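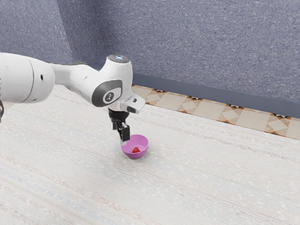 The loader that will not die

Every small farm sale has one. It stands at the far end of the row, past the post-hole borers and the bath somebody used as a trough, and it has been repainted in a yellow that no manufacturer ever offered. The auctioneer calls it a tidy machine. The men leaning on it call it other things, and then three of them bid.

I went to Stultness on a Sunday to watch a compact wheel loader change hands. It had 3450 hours on the clock, or at least the clock had stopped there, and it came with pallet forks, a bucket and a log grab with one tine bent inwards like a bad tooth. It made more than a newer machine two places along, which had a heated cab and a radio and was treated by the crowd with deep suspicion.

The appeal is easy enough to explain. An old loader has a dipstick you can find and a fuse box you can reach without taking your coat off. When it stops, it stops for a reason that can be hit. The newer one has a screen, and the screen has opinions. A dealer in Jelville told me he spends half his week driving out to machines in perfect mechanical health that have decided their seat is empty while a farmer of considerable size is sitting on it.

He also sells a lot of them, mind you. Forks that change over from the cab in under a minute are hard to give up once you have had them, especially in December, with sleet coming sideways and a pin that wants a hammer. The lift arms are stronger for their weight and you can see round them. My own loader, a Maldonado of great age, offers a fine view of its own hydraulic hoses and very little else. I have reversed into the same gatepost for so long that I think of it as a parking aid.

Parts are the real argument. A seal kit for mine cost 60 pounds and arrived from a breaker's yard at Haltirgate wrapped in a feed bag. A sensor for my neighbour's cost 204 and took three weeks, during which he borrowed my loader and was rude about the seat.

The one at Stultness was lot 137. The buyer drove it up the trailer ramp himself, in a cloud of blue smoke, and stalled it at the top. It took four goes to start again - and he looked delighted with every one of them.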